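3.2 Demonstration by hand

The second set of demonstrations was collected without any robot present. A person wore a head-mounted camera and carried out the task with their own hands, at their own table, with whatever objects they already had. We chose Chinese chess (xiangqi) as one of the tasks because the movements are short, the pieces are all the same shape and size, and the goal of each movement can be read from the board. A full set has 32 pieces, and each of them has one correct starting point, so a set-up episode gives us a long run of pick-and-place movements with a known end state.

Demonstrators were recruited in Prastmont and Suksawat. Each was given a one-page instruction sheet, translated where needed by Uthai Wannasri, who also trained the annotators. The sheet asked people to keep both hands in view as far as possible and to work at their normal speed. It did not tell them which hand to use or in what order to place the pieces. An earlier version of the sheet had fixed the order, and the movements we got from it were stiff and slow. We dropped those recordings.

We did not ask anyone to clear the room or change the lighting. Household objects were left where they stood, both on the table and behind it. The policy will have to deal with such backgrounds when it is used, and a tidy table at training time had hurt us in our earlier work with the Lultosum arm.

The demonstrations cover three kinds of activity: setting out the pieces, adjusting them on the board, and playing. All three are kept under a single task name and separated later by segment labels. Figure 4 gives views from the head camera at one of the homes.
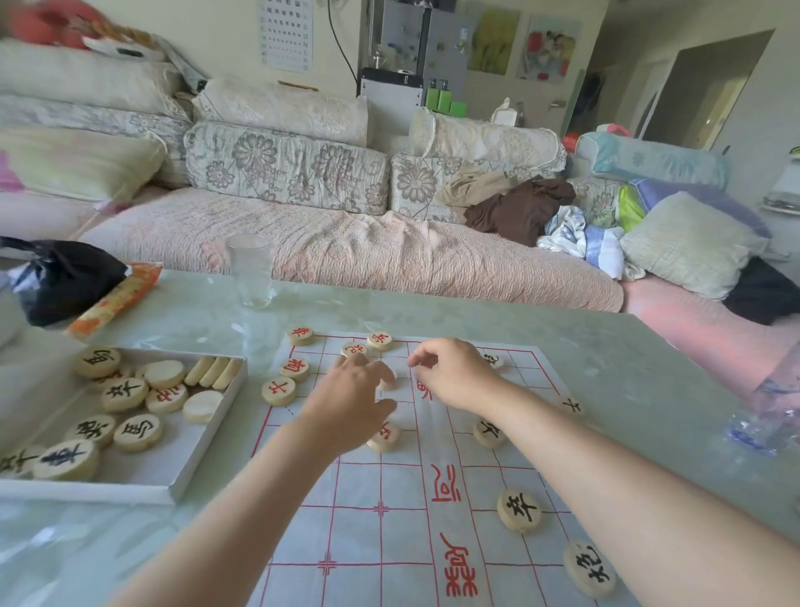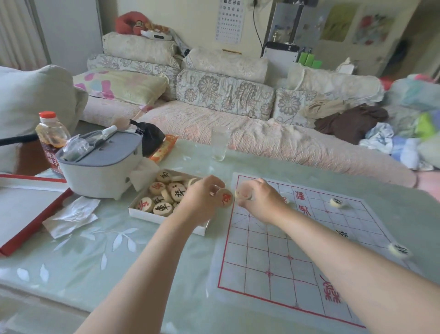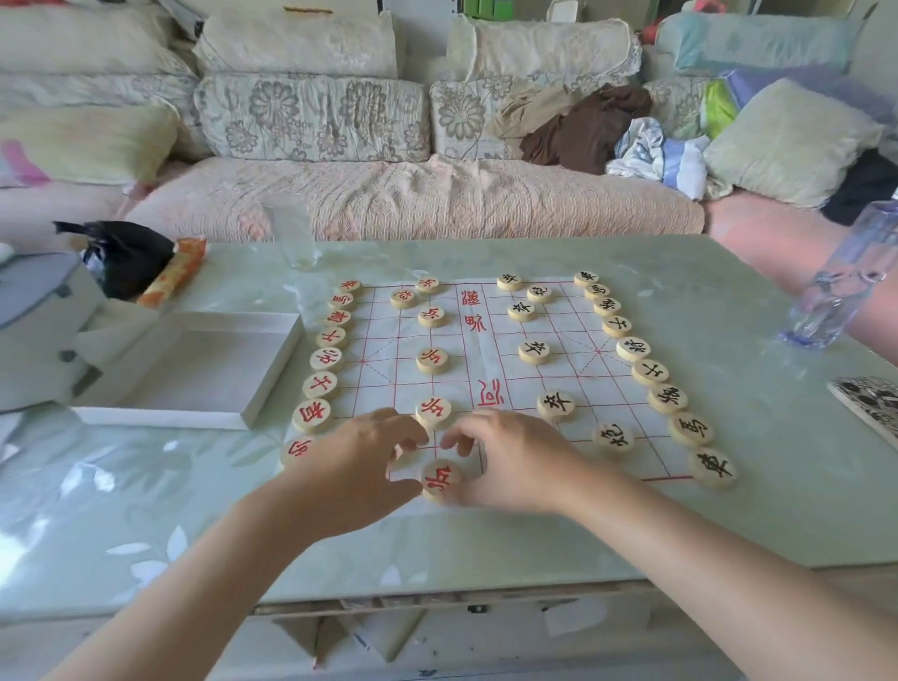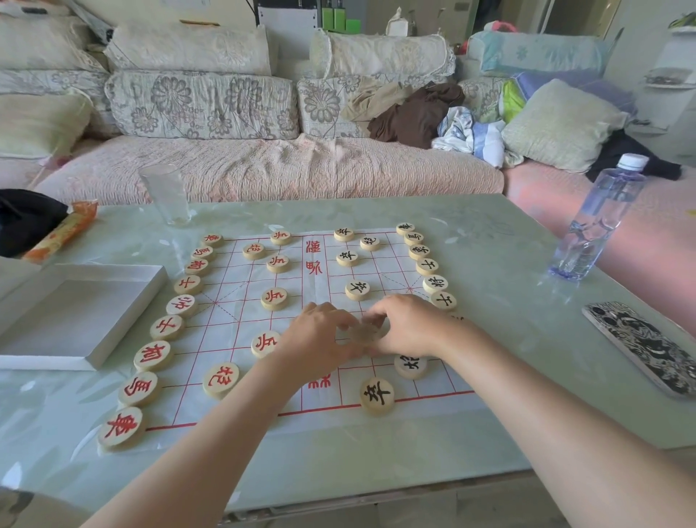

Figure 4. Chinese chess demonstrated by hand, seen from the head camera. The order shown is not the order of recording.

3.3 Segmentation and labels

The hand demonstrations were cut into 1172 segments. A segment starts when the fingers close on a piece and ends when they let go of it. Reaching movements before a grasp are stored with the segment that follows them. Movements where the hand hovers over the board and then withdraws were kept as a separate class - they are common in play and almost absent in set-up - and are not used to train the grasping policy.

Each segment carries four labels: the hand used, the colour of the piece, its type, and the grid point where it is put down. Piece type was the hardest of these. The characters are often turned away from the camera or covered by fingers at the moment of the grasp, and several types are written differently on the two sides. Annotators were allowed to step forwards or backwards through the video to find a clear view. If there was none, they entered "unknown", and the segment was kept for training the motion but left out of anything that depends on the type.

Two-handed segments needed a rule of their own. Some people bring both hands together over a piece, and it is not always clear which one is carrying it. We label the hand that makes the last contact as the acting hand and mark the other as supporting. Where both hands work at the same time on different pieces, the video is duplicated and each copy is labelled for one hand only.

3.4 Mapping to the robot

Hand poses were estimated for every video frame and turned into targets for the Pimex two-finger gripper. The midpoint between thumb and index fingertip gives the gripper position, and the distance between them gives the opening. The other three fingers are ignored. This works well for flat round pieces held by the rim, and less well when a piece is slid along the board under one fingertip, a movement the gripper cannot copy. Slides were replaced with a lift and a straight transfer between the same two grid points.

The board itself is used to fix the scale. We fit the printed grid in each video and express all hand positions in grid units, with height above the board as the third value. The fit fails when an arm hides too much of the grid, and in that case we carry over the last good estimate for up to 60 frames. Longer gaps end the segment.

3.5 Remote-control demonstrations for comparison

For comparison we collected 70 episodes by remote control on the robot itself, using a board of the same layout. Six operators took part, none of whom had worn the head camera. They drove the two arms with a pair of hand-held controllers and watched the board directly, with no screen.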